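Chapter 5
Keeping a Kitchen Stockroom in Order

By Kristof Dierckx
16 Jul 2020

5.1 Why stock is a subject of its own

In the first four chapters we spoke of the menu, the recipe card and the price of a plate. All three depend on what is lying on the shelf. A cook who wants to make leek soup and finds no leeks must change the menu, and the guest sees only that the soup is missing. For this reason many schools teach stock before they teach the stove.

The word "stock" has two meanings in an English kitchen. It is the liquid made from bones or vegetables, and it is also everything the kitchen owns and has not yet used. In this chapter I use it always in the second meaning.

Let us take the canteen at Lesbridge, which will stay with us until the end of the chapter. It serves 884 meals in a week. When its new manager started in April, the dry store held 10 open bags of rice, and some of them were behind the flour where the staff did not look. The rice was still good to eat. But the canteen had paid for it already, and it had gone on ordering more.
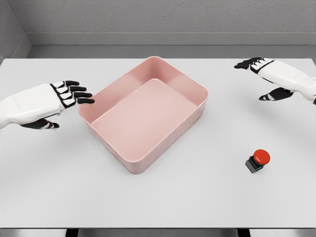
From this we can learn the first rule, which is called "first in, first out". The goods which arrived first are also used first. It sounds very easy, and on paper it is. In practice the delivery from Marikar comes at the busiest hour, the shelves are deep, and the person who unpacks puts the new tins in front of the old ones. To do it properly one must pull the old tins forward, and this takes a few minutes more.

The second rule concerns the written record. Each shelf has a card, and on the card we write the date, the quantity and our initials. At Lesbridge the cards were kept in the office, far from the shelves, and so they were filled in from memory at the end of the shift. When the cards were hung in the store itself, the mistakes became fewer.

5.2 The reorder point

Suppose that the canteen uses 10 kilos of onions in a day, and that the supplier, Jonley, needs 5 days to deliver. Then 50 kilos is the smallest amount at which we can still order safely. A prudent manager adds something for a late lorry. If she adds another 50, her reorder point is 100 kilos. Before you read further, try the same calculation with a product from your own kitchen.

Reader comments

Jumach: Thank you, clear chapter. Is the reorder point also calculated with working days only?

Pastry_Ann: We hung our cards in the store too. The pencils disappear, so tie them on.

Contact | Copyright Kristof Dierckx | Back to top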